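Let the Robot Be Slow

November 11, 2025

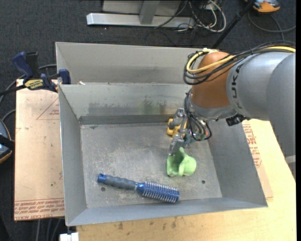 I went to the open day at the Dornitz lab expecting to be bored, and for the first half hour I was. There were speeches. Then Alina Radu took us downstairs to see the bin picking work, and I stayed until they shut off the lights.

The job sounds like nothing. An arm reaches into a metal bin, takes hold of something, lifts it and sets it down somewhere else. A hairbrush is one of the things they use. Most of what goes in the bins comes from kitchens and bathrooms, and none of it was made with a robot in mind.

A man next to me asked why it was so slow. He had seen videos, he said, where the arm never stops moving. Radu told him the software, which they call Pesto, had made 3,000 grasps since spring and that she cared more about the ones it dropped. He did not look satisfied.

I think she gave the right answer, and I wish more labs would give it. Visitors get shown speed because speed is easy to clap for. At a trade show in Zemley I watched a machine sort identical white boxes for 2 minutes, and I learned nothing about what it would do with a box that had a crushed corner. In Dornitz I saw a grasp fail 6 times. Each time the arm backed off and tried from another side -- and each time I understood the problem a little better.

Nelu Oprea, who came with me and has run a packing line for years, disagrees. He says a buyer has to know the cycle time before anything else. Fair enough, for a buyer. But an open day is for the people who pay taxes and send their kids to school nearby, and they can stand to watch something hard being done badly for a while.

The lab opens again in December. Skip the speeches and go straight downstairs.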